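Fulholm Demonstration Glove, right hand

Can a machine wipe your kitchen bench yet? Slowly, and only some days. Thin, soft things like cloth and film are still the hard part, so our customers record a person doing the chore first. The glove measures the finger joints, and the printed cube on the back gives the position of the hand.

Colour: black, white cube
Connection: cable
Warranty: 24 months
Order code: 439

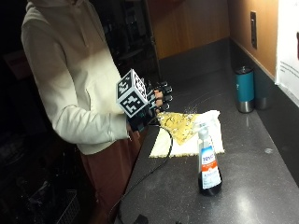

Glove in use with a thin yellow sheet, over paper towel.

Questions about sizes: ask Olga Arancibia, Monday to Friday.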